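Llevo toda la semana contándoselo a quien me pilla cerca: en Plestmont han abierto por fin el circuito de cuerdas y tirolinas junto al embalse, y la oficina entera nos apuntamos para estrenarlo. Éramos 10 de Heydari, el taller donde trabajo, y alguno venía con cara de pocos amigos (el madrugón, supongo).

El recorrido tiene 5 niveles y una tirolina final de 111 metros que cruza hasta la orilla de Flultham. Yo grité de principio a fin — mis compañeros tienen el audio y no piensan borrarlo. Antes te ponen el arnés, te explican los mosquetones y te emparejan con alguien, porque hay tramos que no se pasan sin ayuda.

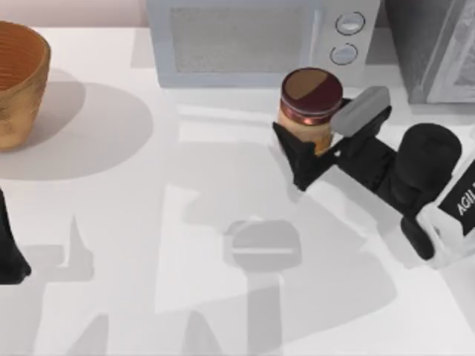
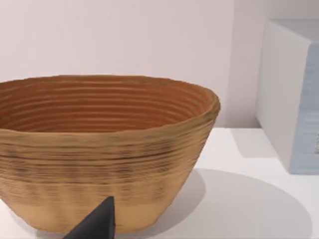

Las parejas se deciden por sorteo, y a mí me tocó con la jefa de almacén, con la que casi no había hablado en dos años. ¡Acabamos abrazadas en una plataforma! Los papelitos salen de un bol, y yo me imaginaba uno ancho y acanalado, en tono tostado, como el de las fotos, pero usan un casco puesto del revés. Mucho más práctico, la verdad.

La gestión la lleva Skirnum, que ya tenía las piraguas, y me dijeron en taquilla que en el primer mes han pasado casi 500 personas. Abren desde las nueve de la mañana hasta octubre, y los grupos tienen que reservar antes. Llevad guantes propios si tenéis las manos pequeñas, que los de allí me quedaban enormes. Nosotros ya hemos pedido hora para volver en septiembre.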